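Attended two-arm cell on the frame rework bench: how to book operator time and write the job description

Community help > Shop floor > Staffing and work measurement

Posted 25/02/2022 by Nighat Sandhu

I run the rework bench at Hesora, on the Ustcombe site. We take back framed prints that have been returned or have failed outgoing inspection, check the frame and backing, correct what can be corrected, and send them on to repack. Until recently this was all hand work. We now have a two-arm cell on one table, set up by Semwal, and I am trying to get the staffing side in order before the trial period ends in March.

The cell does a limited set of steps. It turns the frame face down or stands it up, repositions it on the table, and holds it for inspection of the back: stand, hinge, retaining tabs, backing board. It does not decide pass or fail. A person sits at the side of the table with a laptop, confirms each stage, and takes over when a grip is refused or the frame ends up somewhere it should not be. That person is one of my bench operators. I have 3 of them trained on it so far.

The difficulty is that our time booking system, Wiltus, has two categories for bench work: direct (hands on the item) and indirect (everything else, including setup, cleaning, waiting and paperwork). Bonus is calculated on direct hours only. An operator attending the cell has hands on the item for a small part of the shift. The rest is confirming prompts, watching, and stepping in. Under the current rule nearly the whole shift goes down as indirect, and anybody rostered on the cell loses bonus for that day. Two of the trained operators have asked to come off the cell for that reason, and I can't say they are wrong.

Second point. The existing job description says "rework operator: inspects, disassembles and reassembles framed goods by hand." The cell work is not in there. HR's suggestion is to add a line, "and attends automated equipment as required." I think this is too thin. Attending the cell needs different things from the operator than bench work does:

- recognizing from the prompt and the table whether a grip is on the border or on the backing board
- knowing when to stop the cell and when to let it retry
- logging interventions with a cause code
- keeping concentration through long stretches with little to do

The last one is what people complain about most after pay. On the bench the pace is set by the operator. On the cell it is set by the prompts, and a good run is more tiring than a bad one. One operator compared it to sitting next to a learner driver all day.

Third point, throughput. In the first batch the cell handled 673 frames. I have been asked for a comparison against the hand bench, and I don't have a fair one. The hand bench figure includes the correction work and the cell figure does not, so dividing one by the other gives a number that means nothing. Management would like a number anyway.

What I am asking:

How do other sites book attended machine time where bonus depends on direct hours? Is there a standard third category?

Has anybody written a job description for this kind of work that held up when it was graded?

What do you count as output, when the machine does the handling and the person does the judging?

For reference, typical handling on the cell. Back inspection, frame face down with the left gripper on its border:

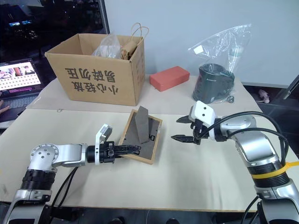 Frame standing, a gripper at its right side:
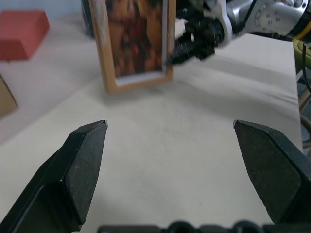

Sigrun Løken

Do not put it under indirect. Once a shift is coded that way in the system it gets budgeted that way, and you will spend the following year arguing to get it back.

We had the same problem with attended pick stations on a different product. The solution was a third category, "attended," defined as follows: the operator is assigned to one machine, is required to respond to it within a set time, and cannot be given other work during the period. If all conditions are met, the time is attended and counts toward bonus at the operator's own average from the hand bench over the previous period. If any condition is not met (for example the operator is also labeling cartons while the machine runs), it goes back to the normal rules.

Using the operator's own average matters. If you use a bench average, your fastest people lose money by going on the cell and your slowest gain, and within a few weeks the roster has sorted itself accordingly. You want experienced people there. They are the ones who can tell a loose tab from a bent one without picking the frame up.

I don't know whether Wiltus lets a site administrator add a category. If it does not, a workaround is to create the cell as a separate work center with all its hours flagged direct, and keep the attended rules on paper. This is untidy but it survives an audit provided the rules are written down and dated.

On the job description: the line HR proposes will be graded at zero, as any "as required" line is. Graders look for decisions and consequences. Write what the operator decides, what information they decide it from, and what it costs when the decision is wrong. For your case I would start with something close to this:

"Supervises a two-arm handling cell. Confirms or refuses each handling stage on the basis of direct observation. Stops the cell where continued operation could damage goods or equipment. Determines disposition of the item (pass, correct, scrap). Records interventions by cause and reports recurring causes."

Keep the bench duties in the same document if people rotate. If you split it into two jobs you will end up with cell people and bench people, and the bench skill goes out of the first group faster than expected. We rotate every 2 hours. It was resisted at first on the grounds that the handover wastes time. The handover does take time, but the intervention log showed slower responses late in long stints, and after that the argument stopped.

On output: count dispositions. The unit is one frame with a decision against it, whichever way it was handled. Then time the correction work separately for both routes. You will have to split the hand bench figure to do this. A stopwatch study of a few shifts is enough, and the operators should be told in advance what it is for. Until you have that, I would send management the 673 with the interventions per batch beside it and no ratio.

benchside_K

we just let the machine do the easy ones and people do the hard ones. bonus is on the hard ones. works fine

Nighat Sandhu

Thank you both.

Sigrun, the response-time condition is the part I was missing. We have no set time at present; the prompt waits until it is confirmed. I will ask Semwal whether the wait can be logged, as otherwise we would be relying on the operator's word, and that is not fair on them either.

I checked the category question. A site administrator can add one, but bonus rules are tied to categories centrally, so it needs a change request. In the meantime I will set the cell up as its own work center as you describe.

benchside_K, who decides which ones are easy? At our end nobody knows until the back has been looked at, and looking at the back is most of the job. If the sorting is done by a person beforehand, that time has to be booked somewhere as well.

benchside_K

team lead sorts them in the morning. not booked no

Sigrun Løken

Then your team lead is doing unrecorded inspection, and the machine's figures look better by exactly that amount. It is common. I would not copy it into a trial that is supposed to support a decision.

Nighat, two additions.

Ask for the wait to be logged per prompt and not per operator. If it is stored against a name, it will be used for individual performance sooner or later, and people will start confirming without looking in order to keep the figure down. Per prompt is sufficient to see which stages cause hesitation. In our case most of the waiting was on a single stage where the wording of the prompt was ambiguous, and rewriting it helped more than any training had.

Also agree now on what happens to headcount if the cell is kept, and put it in writing before the final trial report. The people writing your intervention codes are the same ones who will read that report. If they think a clean log costs somebody a job, you will not get a clean log. Ours were told that no positions would be removed for the first year and that vacancies would be reviewed one at a time. It was a limited promise, but it was specific, and the quality of the cause codes improved after it.

Nighat Sandhu

Noted on both. The headcount question has been raised by the operators already and has not been answered in any form I could show them. I have asked for a written position ahead of the March review.

On sample size: I had planned to close the trial at 1000 frames. If the hand bench figure has to be split first, I would prefer to run the timing study on both routes over the same shifts and let the total come out wherever it does. Unless there is a reason to hold to the round number, I will propose that.

Sigrun Løken

No reason. Same shifts, same mix of returns, and note which operator rotated on and off and when. Keep the raw sheets.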